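Gakum puts $508,000 toward packing arms, but the sums are still thin

Gakum, the homewares wholesaler, plans to put robot arms on the packing benches at its Nollside warehouse, and has set aside $508,000 to do it. The money was approved in July. Staff were told at a meeting that started at 7 a.m. and was over before the first trucks had been loaded.

The plan covers 16 arms, bought in two lots from Dasard, a reseller that also holds the service contract. The first lot goes in once the benches have been rewired. The second depends on a review, though Gakum has not said what the review will measure or who will write it.

Operations manager Seon-mi Cho said the company expects the arms to pay for themselves in 51 months. That figure assumes two shifts a day. Nollside currently runs one.

"We think the second shift will come," Cho said. "If it doesn't, the payback is longer, and we've told the board that."

She would not say how much longer. 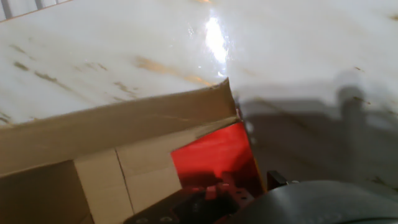

The trial so far has been limited to putting single items into open cartons at one bench. Gakum has not released pick rates from it, or said how often a person has had to step in. Asked for both, Cho said the numbers were "still moving around" and that she did not want to publish something she would have to correct.

Fair enough, but the order for the first lot is due to be signed before those numbers are finished.

The budget papers, which were shown to staff representatives, list the arms, the grippers and the installation. Spare grippers get one line. Training gets another, at a sum that Juwita Raju, who represents the packing crew, reckons would cover a day each and not much else. There is nothing for cartons, although the warehouse buys from several suppliers and the sizes vary more than the catalogue lets on.

"They've priced the machine," Raju said. "I'd like to see what they've put down for the bad afternoons."

Raju said her members were not against the arms and would be glad to see the back of the heavier lines. Her complaint is that the heavier lines aren't in the first lot. Those goods were ruled out on weight, so the arms will start on small, light stock that the crew already gets through quickly.

Dasard's quote also has a software fee that begins in the second year. Gakum confirmed the fee but not the amount, and would not say whether it was counted in the payback estimate.

The company's Miyazaki site looked at a similar purchase and decided to rent instead, with an option to buy. Cho said renting had been considered for Nollside and worked out dearer over the full term, using the same two-shift assumption.

No jobs will go as a result of the first lot, according to Gakum. It made no such promise about the second.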